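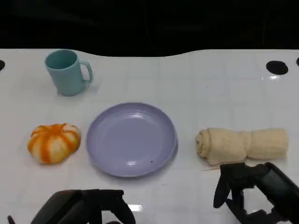

The Plosalside bench, with mug, plate, pumpkin and towel.

The shared workshop at Plosalside has a kiln, a lathe and, since November, two robot arms that are learning to tidy up. Their builder, who asked to go by "the one with the arms," pays for the corner by the month and has so far spent 908 dollars on the project, a figure that does not include coffee.

"I told people it would be finished in 20 days," the builder says. "I didn't say which 20."

The project is called Kirkegaard, after a misspelling on the first parts order. The job sounds modest: pick up a thing, put it on the plate. The plate is lavender and came from a kitchen cupboard at home, where it was not missed. The towel is the hard part.

"A mug has a handle. A mug wants to be picked up. A rolled towel has no opinion at all - you squeeze it and it's a different shape, and now your plan is about the old towel."

And the little orange and white pumpkin?

"It's round and it has ribs. The fingers land on a rib or they land between ribs, and those are two different afternoons."

The notebook lists 111 attempts at the towel. Asked how many went well, the builder turns a few pages, then a few more. "Define well."

The glossy white top is a sore point too. It throws glare back at the camera, and a matte sheet has been on the shopping list for weeks. Lamencombe, the workshop across the river, has offered a spare one in exchange for a turn at the controls.

"They want to try it with socks," the builder says. "I've said maybe in spring."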